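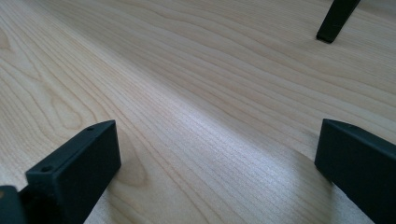 消费者组织Naltden质疑家具“终身免养护”宣传，要求厂商公开测试依据

2021-03-19

独立消费者组织Naltden今日发布对浅色木质桌面广告用语的审查意见，认为目前市面上流行的“终身免养护”“永不变色”等说法，多数缺乏可供公众核对的依据。该组织要求相关厂商在继续使用这类措辞之前，先把测试条件讲清楚。

此次审查共收集2293份商品页面和宣传单，涉及63个在售品牌。其中愿意提供完整测试报告的品牌只有13个。其余厂商有的没有回复，有的寄来一页盖了章的摘要，上面写着“性能优异”，却找不到样品厚度、光照时长和所用清洁剂的名称。

Naltden审查项目负责人Ea Eyvindsson表示：“一张桌子摆在展厅里光洁漂亮，谁都不会反对。我们想问的是，‘终身’究竟指谁的终身？是桌子的，涂层的，还是那家公司的？到现在为止，我们收到的答复里没有一份正面回答过这个问题。”

审查意见点名提到Dullura系列餐桌。该系列的广告称其表面处理“经长期实验验证”，而厂商向Naltden提交的材料显示，所谓长期实验持续了2周，样品始终放在恒温的室内，没有接触过热杯、酱油或者酒精类清洁用品。厂商在随后的来信中解释，“长期”一词属于“行业惯用表达”。Naltden询问这一惯例出自哪份文件，尚未得到回音。

另一家厂商Trusdale的做法稍好。该公司承认其保修条款不包括日光造成的颜色变化，并同意修改网页文字。不过截至本稿发出时，旧文字仍在原处，保修条款中关于“正常使用”的定义也没有变动。按照目前的写法，把餐桌放在朝南的窗边用餐，是否算正常使用，只能由售后人员临时判断。

Naltden对厂商常用的“环保涂层”一词同样持保留态度。审查人员发现，不少页面把气味小、水性和环保当作同一件事来写，附上的绿色叶片图案也不对应任何认证。Eyvindsson说：“叶子画得很好看，但叶子不是检测报告。”

针对部分厂商提出的“消费者看不懂技术参数”的说法，Naltden并不认同。该组织认为，参数可以放在附页，广告正文至少应写明三项内容：表面使用何种涂层，测试在什么条件下进行，保修不覆盖哪些情况。已经购买相关产品的消费者，可以保留当时的广告页面和发票，遇到纠纷时一并提交。

Naltden也请消费者对店员的口头承诺多问一句。审查期间，工作人员以普通顾客身份走访了Hjaltadóttir家居卖场，询问同一款桌面能否直接放置热锅，先后得到“完全没问题”和“最好垫一下”两种答复，而说明书对此只字未提。卖场方面事后称将加强培训，没有说明培训内容由谁来定。

Naltden计划在9月进行复查，届时将公布各品牌的修改情况，包括没有作出任何修改的品牌名单。在此之前，该组织不会向任何厂商颁发推荐标识，也不接受厂商赞助的样品。

关于Naltden
Naltden为独立消费者组织，主要关注家居用品的广告用语、保修条款和售后争议。

媒体联络：Naltden新闻组，Ea Eyvindsson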